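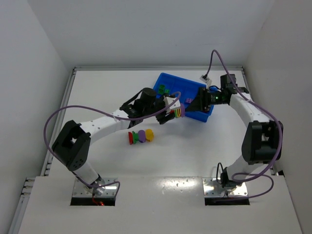

Epoxy floor paint still tacky in one strip after 72 hours

Asked in Floors and Coatings - 3 answers - viewed 900 times

I put a two-part water-based epoxy on a basement workshop floor in October. The product is Zestberg gray, satin. The slab is old, troweled smooth, and was etched with the acid packet from the kit, rinsed, and left to dry overnight with a fan on it.

Most of the floor set up as expected. One strip along the north wall, the width of a roller and the full length of the room, is still tacky after 72 hours. A fingernail leaves a mark. The rest of the floor can be walked on in socks without any trouble.

Air temperature was in the low sixties during application. I did not measure the slab. The strip was the last section I coated. I had mixed both cans at the start and the paint was getting thicker by then, so I added a little water to get it to roll out.

Can I put a second coat over the strip and let it harden underneath, or does it have to come off? I would also like to know if more heat would help.

Alvar Dahlgren

Answer 1 - accepted

Do not coat over it. A second coat will slow down whatever drying is left in the first one, and if the strip never sets, the new coat will peel along with it.

There are two likely causes, and you may have both.

The first is pot life. A two-part epoxy starts to react when the parts are mixed, and the usable time is printed on the label. With some water-based products the paint gets visibly thicker near the end of that time. With others it does not, so thickness is a poor guide. Adding water to a batch that has started to thicken does not reset the reaction. It thins the paint so it rolls, and the film that forms is weak.

The second is slab temperature. Concrete next to an outside wall is often several degrees colder than the air in the room. Most of these coatings have a minimum surface temperature, and the figure on the label refers to the slab. A cheap infrared thermometer is good enough for this. Take readings early in the morning, at the wall and at the middle of the floor.

Test before you strip. Warm the room, keep air moving across the floor, and leave it for 2 more days. Then press a thumbnail into the strip in several places. If it is harder than before, keep waiting. If there is no change, scrape it off with a floor scraper, sand the edge where it meets the good coating, vacuum, wipe down, and recoat with a fresh kit. Check the label for the recoat window on the good section, as it will need a light sanding if you overlap onto it.

For next time, mix half the kit, use it up, then mix the rest. Measure both parts by volume.

Gunnel Engström

Answer 2

Tape a square of clear plastic to bare concrete near that wall and leave it for a day. If there is water under it, you have a moisture problem and no paint will hold there. I had this with a Grolska coating in a garage. It took 3 tries before I checked for moisture - a downspout was emptying right next to the slab.

Jintana Thongdee

Answer 3

mine was sticky for about a week and then it was fine. just wait

Elisa Sartori

Comment on Answer 3

Was that a two-part product? One-part "epoxy" floor paint is acrylic with some epoxy in it and dries differently. A week is normal for those in a cool room.

Gunnel Engström

Update from Alvar Dahlgren

Slab at the wall measured 49, middle of the floor 58. Label minimum is 55. Ran a heater for two days with no change in the strip, so I scraped it. It came up in soft sheets. The plastic test was dry. Will recoat once the slab reads above 60 at the wall.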